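### 3.2 Cell setup and upkeep

The picking cell was assembled once and then kept in service for the full collection period, so most of the effort reported in this section went into maintenance. The arm is a KUKA manipulator mounted at the side of the bins, with the teach devices and paper records kept on the floor within reach of the operator. The cell was designated Loltum in the project log, and the name is used below where it must be told apart from the bench setup at Roldale.

**Bin placement.** Two grey bins are set one behind the other on the carpeted floor. The front bin is the pick bin and holds the mixed items; the rear bin receives them. Because the calibration is referenced to the front bin, any shift of the bins relative to the arm base appears directly as a grasp offset. Early runs without clamps showed a slow drift after repeated contact between the gripper and the bin walls. Bar clamps were then fitted at the corners where the bins meet, one on each side. Clamp tension is checked by hand before each session, and the bin corners are touched off with the arm at low speed. If either corner is off by more than 2 mm, the bins are reset and the calibration is repeated.

**Hose and cable routing.** The hose and cables for the end of the arm run along the outside of the links. Internal routing was not available for the combination of tool and hose used here. The bundle must be long enough to allow full rotation of the last joint, yet short enough that it does not drag through the items. These two demands conflict, and the routing was changed several times. In the layout adopted, a strap near the last joint holds the hose and cables together, and the slack is left as a loop on the side away from the base. The loop hangs over the bin when the tool is low, as in Figure 2, and can pass between the overhead sensor and part of the bin floor. Depth images are therefore taken only with the arm at its home pose.

The strap is the part that needs the most attention. It loosens as the bundle twists, and the loop then grows until it touches the items during approach. N. Hirose introduced a fixed inspection interval of 200 cycles, at which the arm is stopped, the strap is tightened, and the outer surface of the hose is examined for wear where it crosses the joint cover. Of the 867 cycles run in June, 648 were completed before the first hose replacement. The replaced hose had a shallow cut at the bend and a measurable loss of vacuum under load.
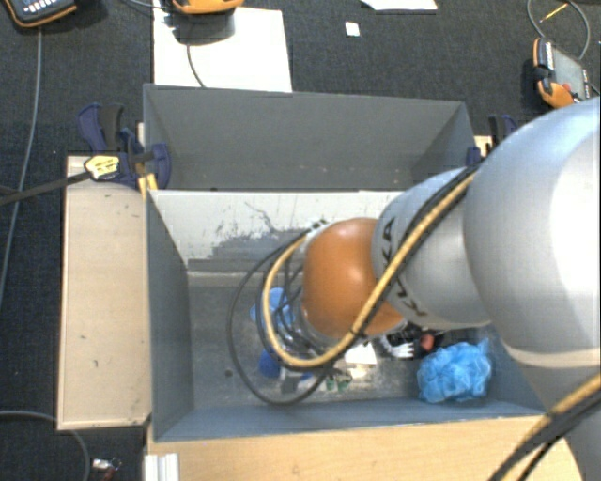 **Figure 2.** Arm over the front bin, with the external hose and cable loop.

Replacement takes one person less than an hour. The supply is closed and vented, the strap is cut, and the hose is released first at the tool and then at the base. The new length is matched to the old one on the floor before it is fitted, as a hose cut by estimate was found to pull tight at the limit of the last joint. Brunner fittings are used at both ends and are reused unless the seal is marked. After fitting, the last joint is turned slowly through its full range in both directions while a second person watches the loop. Only then is the strap closed.

**Bin surface.** Scuffs and worn patches on the walls and floor of the front bin were left as they were. A coating (Bondent) was tried on a spare bin and rejected, as it increased glare in the depth images. The background model is instead recorded again with the bin emptied whenever a new mark is large enough to be segmented as an item.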